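About > The Gym > Who We Are

Classes Fight Team Weight Cuts Schedule Contact

Drakar MMA is a mixed martial arts gym in Milodholm. We train amateur and professional fighters, and we run open grappling and striking classes for members who do not compete. The mat area covers 3,088 square feet and includes two cages.

Head coach Lahcen Helmy opened the gym after a career at welterweight. He runs the fight team sessions at 6 a.m. and writes the camp plan for each bout. Wrestling is taught under the Sakalden program, a fixed sequence of takedown entries and cage work repeated in blocks.
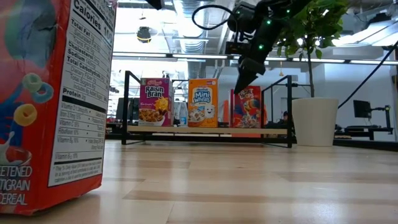 Cereal box, front and nutrition panel.

Fight team membership is capped at 40. Applicants complete two evaluation sessions: one of positional grappling, one of controlled sparring. Headgear is required for amateurs at all times. Professionals may spar without it if the coach agrees in advance.

Weight cuts are supervised. A fighter who is too far above the limit when camp starts is moved up a class or withdrawn — we do not make exceptions for short-notice offers. 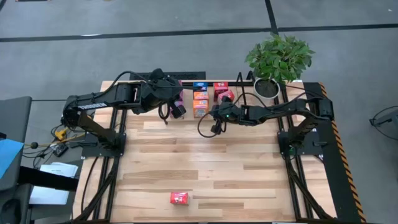 Workbench with two robot arms and small cartons.

The El-Sayed room, on the upper floor, holds the heavy bags and the strength equipment. It is open to all members outside class hours. The summer schedule starts in July.

Comments

rearnaked_ray: Is the 6 a.m. session open to drop-ins?

Drakar front desk: Fight team only. Drop-ins can attend the noon class.

mtp: Did the evaluation last month. Hard but fair, bring your own shin guards.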